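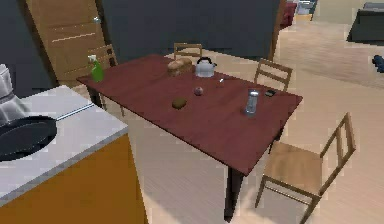 Chapter 6
What an Index Leaves Out

When Poppy Holroyd opened her first brokerage account, she did what a great many sensible people do and bought a fund that tracked the whole market. She told her brother-in-law that she now owned "a bit of everything," and she said it with real pride (as well she might, having put off the job for years!). It took her until the following April, when she finally sat down with the fund's holdings list and a pot of coffee, to wonder what everything meant.

Her fund followed the Bramwell Index, and the Bramwell holds 400 companies. That sounds like a lot, and for most purposes it is. But there are plenty of companies it doesn't hold, and somebody had to decide where to draw the line. Jutside, a maker of pumps and valves that Poppy had admired for years, was missing altogether. Pondema, a software firm she had never heard of, took up more of her money than the 190 smallest companies put together.

We will spend this chapter on how such things come about. You met the idea of market weighting in Chapter 5, where we worked through it with a tiny index of our own, and I hope you still have your figures, as we'll be borrowing them again in Section 6.2. The rule is simple enough to write on the back of an envelope. Its effects take rather longer to get used to, and I have known people with many years in the business who are still surprised by them now and then.

Before you read on, take out a fund report, your own if you have one or the Oltton report in Appendix B if you don't, and find the page that lists the largest holdings. Add up the first ten. Write the total in the margin and keep it handy.

Key terms in this chapter
Float adjustment
Reconstitution
Screening rule
Tracking difference

6.1 Who Gets In

Every index begins with a rule book. The Bramwell's runs to 55 pages, and the part on eligibility starts with a plain question: where does the company's stock trade, and how often?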